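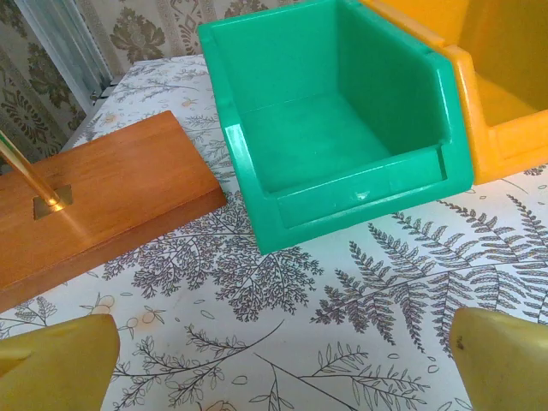 Robot Systems Maintenance 2
Handout 4: Setting up and looking after the bench cell
Revised 03/08/2023

Read this before the practical. Bring a printed copy, as phones and laptops stay in the lockers while the arm is live. The log sheet is on the last page of the course folder.

1. What you will be working on

The bench cell has a small six-axis arm from Guvasent, a two-finger gripper with soft yellow fingers, a camera mounted at the wrist, and a Tusham controller under the bench. The task is simple pick and place. The arm picks up small parts and drops them into open-fronted stacking bins, green or yellow depending on the part. Other objects are set out on the table as obstacles or as things to pick, and these change from one session to the next.

The table has a printed cloth on it, white with dark grey ferns. Leave the cloth on. The vision exercises in Handout 6 are marked against a patterned background, and a calibration done on a plain surface will not be accepted.

2. Before power-up

Do these with the main switch off and your lock on it.

Check that the base bolts are tight. The torque figure is on the label inside the controller door. Use the torque wrench from the drawer and return it to its lowest setting afterwards.

Run a hand along the cable from the base to the wrist. You are feeling for flat spots, cuts in the jacket and cable ties that have slid. The tie at joint five is the one that moves. If it has slid toward the wrist, the camera lead gets pulled when the arm turns past 90 degrees, and the picture drops out.

Pull the cloth flat toward all four corners and clip it. A ridge in the cloth will catch a fingertip on a low pick. It can also shift a bin without tripping the force limit, so you get no warning from the controller.

Set out the bins with the open fronts facing the robot. Green and yellow stand side by side, close together, and the yellow one can sit a little farther back. Make sure neither is rocking on a fold.

3. Fingers

The fingers are the part that wears. They are moulded in a soft material that grips well but picks up dirt and nicks. Look at both tips at the start of every session. A small mark on the surface can be left alone – write it on the sheet so the next group knows it was there. A split, or a tip that has gone shiny and hard, means a new pair.

Always change fingers in pairs. A new finger closes slightly ahead of a worn one, and the part gets pushed sideways before it is gripped.

To change them:

Jog the arm to the service position and open the gripper fully.
Stop the arm, switch off at the controller and lock out.
Undo the two screws at the root of each finger. Hold the finger while you do it.
Wipe the mounting face with a dry cloth. No solvent.
Fit the new finger against the locating pin, then tighten the screws a little at a time, going back and forth between them.
Close the gripper by hand and look at the tips from the side. They should meet along their whole width.

After a change, reset the cycle counter and run the gripper open and closed 40 times with nothing in it. Listen for clicking. If it clicks, a screw is standing proud.

4. Wrist camera

The bracket holds the camera so that both fingertips show in the bottom corners of the picture when the gripper is open. That is your first check on whether the bracket has been knocked. If one tip shows a lot more than the other, the bracket has turned. Loosen the clamp, turn it back and tighten it before you touch any software settings. Students regularly spend half a session adjusting offsets for a bracket that is simply crooked.

The fingers will look soft in the picture because they sit so close to the lens. Focus on the table, at the distance of the bins, and lock the ring.

Clean the lens with the blower first, then the lens paper. Compressed air from the shop line carries oil and must not be used.

Watch for glare. Varnished wood and polished brass throw back bright patches that the Fu vision software may read as an edge. With objects like these on the table, lower the exposure one step at a time until the patch no longer joins up with the outline of the object. Turning the object also works, but you must then teach its position again.

5. Teaching the bin positions

Use the bin rims as your reference. The side walls are tall at the back and step down to a low front with a lip. Bring the arm in over the front and keep clear of the side walls, particularly where two bins stand together.

Teach three points for each bin: approach, drop and retreat. Approach and retreat can share a height. Set the drop point with the fingertips below the top of the back wall but well clear of the floor of the bin.

Any tall object standing on the table needs a keep-out zone. Thin upright rods are the worst case, as they are easy to miss on the wrist camera when only the foot is in view. Measure the rod with a rule and type in the height. Do not judge it from the screen.

Run the program at the lowest speed with a hand on the stop button. Then step up.

6. Faults you are likely to meet

Fault 126 – gripper did not reach position. Check for something between the fingers, then the screws, then the connector at the wrist. Clear the fault at the controller, not the pendant.

Picture freezes but the arm keeps moving. Stop the arm. Check the camera lead at joint five before anything else.

Parts land on the lip of the bin. The bin has moved, or the drop point was taught too close to the front. Check the bin first.

Arm stops with no fault shown. Usually the door switch. Open and close the guard and look for the green lamp.

7. Greasing and spares

The gripper slide is greased every April when the arm is taken down for service, and at no other time unless it squeaks. Use the Altitz grease in the grey tube, a very small amount on each rail, and wipe off what squeezes out. Grease on the fingers ruins them.

Spare fingers, screws and one camera lead are in the labelled drawer. If you take the last of anything, put the empty bag in the reorder tray.

8. To hand in

Your completed log sheet, signed by both partners.
The taught points for each bin, printed from the controller.
A short paragraph on one fault you found or were given, what you checked and in what order.

Before the next class read sections 2 and 3 of the controller manual. The backup procedure is covered there and you will need it for Handout 5.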